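We use cookies to remember your settings and to count visits to this site. Accept all | Manage choices

Bokura (placing exercise)

Bokura is a tabletop placing exercise in which a small wooden cube is moved across a flat sheet and set down on a marked spot. It is played or practised on a single board, usually of plain cardboard, with a cloth spread underneath. The name refers both to the exercise and, in catalogues, to the set of cube, board and cloth sold or stored together. In older lists it also appears as "spot and cube".

Origins

The exercise was first written down at Parnitz by the teacher Rozália Magyar, whose notes describe it as a means of practising a slow and level set-down. Her earliest version used a slate in place of a board and a chalk mark in place of a printed or inked dot. The slate was given up after one winter, as the cube slid too readily and the chalk had to be renewed after each round.

Cardboard was adopted soon afterwards and has remained the usual surface. The first printed rules were issued at Huvstead in November as a folded sheet of 2 pages, in a run of 1140 copies. They differ from the Parnitz notes chiefly in allowing the cube to begin anywhere on the board, where Magyar had always started it from the edge nearest the player.

Equipment

The cube is of light-coloured wood, left unpainted so that the grain can be seen. Its edges may be slightly eased but are not rounded. The Huvstead rules ask only that it be small enough to be held across two opposite faces and that all six faces be flat.

The board is a rectangular sheet of brown cardboard, blank except for a single dark dot. The dot is placed at or near the centre and is smaller than the face of the cube, so that a correct placing hides it completely. No lines, rings or numbers are drawn round it. 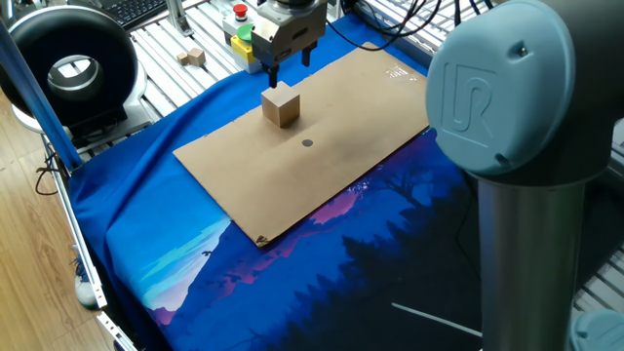

Boards are not expected to stay new. Corners fray and curl with handling, and clear tape is commonly found on sheets that have been in use for some time. Under the Huvstead rules a worn corner does not disqualify a board, provided that the surface round the dot lies flat. A board with a crease running through the dot is withdrawn. The Parnitz notes are stricter and recommend a fresh sheet after 300 placings, although there is little sign that this was ever followed.

The cloth lies beneath the board. Plain felt was specified at first, but printed fabric is now widely used, including designs with mountains, water and pine trees. Dark blue grounds are often preferred because the edge of a brown board shows up well against them. Folds in the cloth are permitted outside the area covered by the board and should be smoothed out beneath it.

Procedure

The board is laid on the cloth at a slant, with its long side running diagonally across the working area. This arrangement is peculiar to Bokura and distinguishes it from most other placing exercises, in which the board is squared to the table. Magyar's notes give the purpose as preventing the player from using the table edge as a guide.

The cube is set on the board at a short distance from the dot. It is gripped on two sides, raised clear of the surface, carried over the mark and lowered. Pushing or sliding the cube is a fault. Once released, it may not be touched again until the result has been read.

A round consists of 5 placings. After each one the cube is returned to a different part of the board, and the direction of approach changes accordingly.
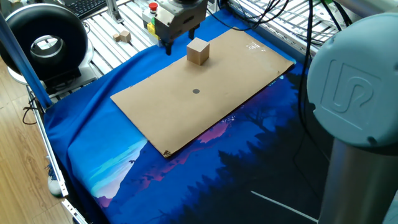
Scoring

A placing is counted as full when no part of the dot can be seen from directly above. It is counted as half when the dot is partly covered, and as nothing when the dot is wholly in view. The angle at which the cube comes to rest is disregarded in the Huvstead rules. In the Parnitz form, a full placing also requires the sides of the cube to be parallel to those of the board.

Shadows are a recognised source of error in reading the result. A cube lit from one side throws a soft shadow across the cardboard, and a dot lying inside it may be mistaken for one that is covered. The reader is therefore asked to look from above before calling the score.

Variants

The Ogola variant uses two cubes, the second being placed on top of the first. It is scored only if the upper cube remains in position when the round ends. A further variant, recorded at Parnitz under the name "long board", doubles the length of the sheet and moves the dot towards one end.

See also

Placing games
Building blocks
Huvstead rules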